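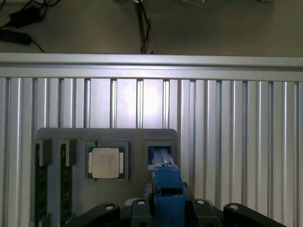 Brillerby Parts Plate: FAQ

What does the plate hold?
Two memory modules on the left, one square processor, and one slim module in the rectangular slot on the right.

Do the memory boards need to be clipped?
Yes. Seat each board at both ends. A board held at one end only will lean and should be reseated.

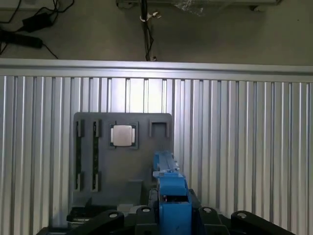

Memory boards in their end brackets, processor in the square holder.

Which way up does the processor go?
Metal lid facing out. Do not press on the lid.

Can the plate be used on slotted aluminum tables?
Yes. Order mounting kit 42 for these.

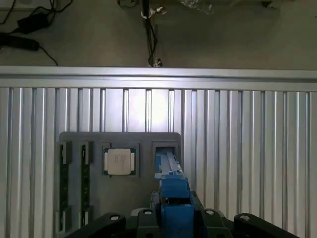

Plate on slotted aluminum, with the rectangular slot at right.

What is the part number?
405. Plate 93 has been discontinued.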